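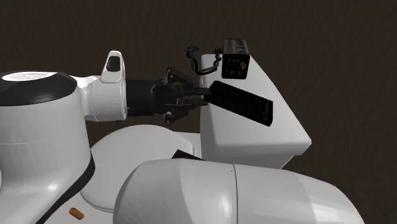 Does the Linitz fill valve shut off cleanly at low supply pressure? Down to 26 psi it does, with no hiss and no creep above the set line; below that the float needs a second or two longer to seat.

The Linitz is a float-cup fill valve for gravity-flush toilets, sold as a direct replacement for the usual 7/8-inch shank types. I bought it to replace a Brasis valve that had begun refilling on its own during the night. The toilet is on the second floor of a house with old galvanized branch lines, so pressure at that stop is never generous. A gauge on the supply reads between 26 and 41 psi depending on what else is running.

In the box are the valve, a shank washer, a plastic locknut, a refill tube with a clip, and a folded instruction sheet. There is no supply line. The sheet is printed in gray on thin paper and covers height adjustment well, but gives no torque guidance for the locknut beyond "hand tight." Hand tight plus a quarter turn stopped the seep at the shank on mine.

Installation

Shut off the stop, flush, sponge out the remaining water, disconnect the supply line, and remove the old valve. The Linitz body twists to lengthen and locks with a collar. Set the height before the valve goes in, as the collar is stiff and hard to grip inside a narrow tank. The critical level mark should sit at least one inch above the top of the overflow pipe. The job took me 26 minutes, 10 of them spent on the old locknut.

Performance

Refill time from a full flush averaged 55 seconds over 16 flushes. The Brasis had been taking 70 when it was in good order. Noise is lower in pitch than before and ends abruptly — there is no long taper as the float comes up. With the shower running on the same branch, refill stretched to 81 seconds.

Water level held within 1/8 inch of the mark on every one of those flushes. A dye test left overnight showed no color in the bowl.

The bowl refill ratio is fixed. Mine sends slightly more water down the overflow than the bowl needs, and the excess goes straight to the drain. The Kopecký valve I have in the downstairs bathroom has a dial for this, and on a metered supply I would pay the difference for it.

Serviceability

The cap comes off with an eighth turn and the seal lifts out with a fingernail. Replacement seals are sold in pairs under part number 1055. The Bornach seal looks the same but is thicker and will not let the cap lock.

After four months, the only change is a light mineral ring on the float cup. The adjustment screw still turns freely. I would buy it again for an upstairs bathroom, and use the Kopecký anywhere the pressure is good.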